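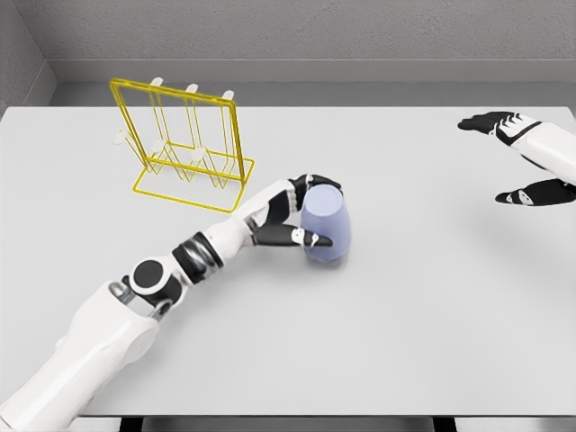 Budget sanity check: sim first or hands first?

gripe_and_grommet
Posted in: Buying & Budgeting

We're a small shop in Stoltville that does dishroom automation, meaning two paying customers and a third who likes to visit. The job on my desk is cups onto drying racks. Right now it all lives in simulation: two arms, multi-fingered hands, one cup, one yellow wire rack with six pegs. In sim my hardware costs are zero and nobody has asked me to fill out a purchase request.

That ends in February. I have to put a number in front of the boss for the real cell. Cendale quoted me a pair of hands with a 20 week lead time. Tawfik will sell me plain two-finger grippers for a lot less and ship them before I hang up the phone.

Do I budget for the fancy hands, or buy the cheap ones and redo the sim to match?

pallet_cleanser
Cheap ones. It's a cup. People have been picking up cups with two fingers since there were cups, mostly at parties.

gripe_and_grommet
Sure, but look at the grasp. Fingers over the top near the rim, thumb across the lower front. I'd like to keep that and turn the cup over on the way to the peg. With two fingers I either squeeze hard or regrasp halfway, and a regrasp costs me cycle time I've already promised to somebody.

ohms_sweet_ohms
You have a second arm. In your render it's hovering off to the right with its hand open like it's waiting to be asked to dance. Hand the cup over. Or drop that arm from the budget and use the money for one good hand.

This is the part people skip when they plan from a sim. Every extra arm is free until the invoice.

gripe_and_grommet
The second arm is for steadying the rack. A wire rack that light is going to walk across the table the first time a cup bumps a peg.

ohms_sweet_ohms
You want to buy a robot arm to do the work of two clamps.

gripe_and_grommet
When you put it that way it sounds bad, yes.

third_shift_larry
We run Gromania hands at our place. Good hands. But put a line in for spares, and a real one. Our first year we spent $3,143 on fingertips and one thumb, and the thumb was my fault. The year after that it was $614, mostly because we stopped letting the day crew jog the arm by feel.

Also ask Cendale what happens to your hands when they need service. If they go back to the factory you need a third one on the shelf — ask me how I know.

pallet_cleanser
So that's three fancy hands, two arms and a rack I could get at the dollar store. To dry a cup.

third_shift_larry
Many cups. Over time.

bolt_from_the_beige
I'm going to disagree with everybody. Don't buy either yet. Your sim has one cup in one soft color on a big clear gray table with nice even light. Does your customer have that? Ours had thirty kinds of mug, half of them with handles, and a window that aimed the sun at the camera every afternoon around 4. I'd spend the first money on cups. Buy a box of ugly ones, model them, and see if that grasp survives. Costs you lunch.

gripe_and_grommet
The customer swears they only use one cup.

bolt_from_the_beige
They all swear that. Go look in the break room.

ohms_sweet_ohms
Seconding the ugly cups. I'd also rent before buying. Tawfik does 30 day rentals on the two-finger units, or they did when I last needed one. Put one on a borrowed arm and time the regrasp for real. If you lose two seconds, buy the cheap ones. If you lose six, you've got a chart to show your boss, and bosses will pay a lot for a chart.

pallet_cleanser
I still say two fingers, but I can live with a rental.

gripe_and_grommet
OK, revised plan. Rental gripper, one arm, two clamps, box of cups. Fancy hands go in as an option with spares listed separately so they can't be quietly deleted. I'll keep both arms in the sim for now, where they don't eat anything.

third_shift_larry
List the thumb separately too.

gripe_and_grommet
Update: went and looked in the break room. Eleven kinds of mug. One is shaped like a boot. Revising the budget again.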